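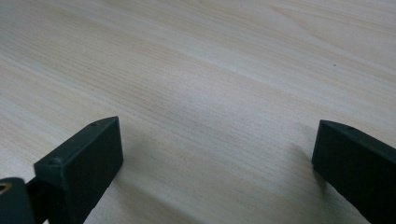
Tamsin Kereama runs data collection for Pomatham, a small company that trains robot arms to do kitchen and workshop jobs. Her team doesn't drive the arms. They walk up to a table with a gripper in one hand, do the task themselves, and let the camera on the gripper record it.

"People expect to see a robot when they visit," she says. "Most days there isn't one in the building. There are 12 of us with hand tools."

A finished take is called a demonstration, and each collector is asked for 200 a shift. Kereama says the number was higher at first and came down after the team looked at what the extra takes were worth. "By late afternoon people were doing the same motion over and over. The model doesn't learn much from that."

Every take starts with the fingers open above the table. Collectors are told to hold still for a moment before they reach for anything.

"If you're already moving when the recording starts, the tracking has a harder time," says Nikau McAlister, who checks the files. "I throw those out. I threw out a lot in March."

McAlister also asks for changes of table. The first set, 258 demonstrations of stacking cups, was all done on one bench. The arm did well on that bench and poorly on the one next to it. The team now has 16 surfaces, pale wood and dark wood among them, and switches several times a day.

"Pale wood is easy on the eyes, but the shadows from the fingers show up on it," he says. "I want some of that in the set. The arm is going to cast shadows too."

Mistakes are a harder question. Kereama used to delete any take where a cup was dropped. She now keeps the ones where the collector picks it up again and finishes the job.

"A drop and a recovery is useful," she says. "A drop and somebody swearing and walking off, I can't do anything with."

New collectors train for two days, mostly on slowing down. Kereama still does an hour of takes every morning before she opens her email. Her next set is drawers, which she expects to take until the end of summer. "Handles are all different," she says. "We're going to need more handles."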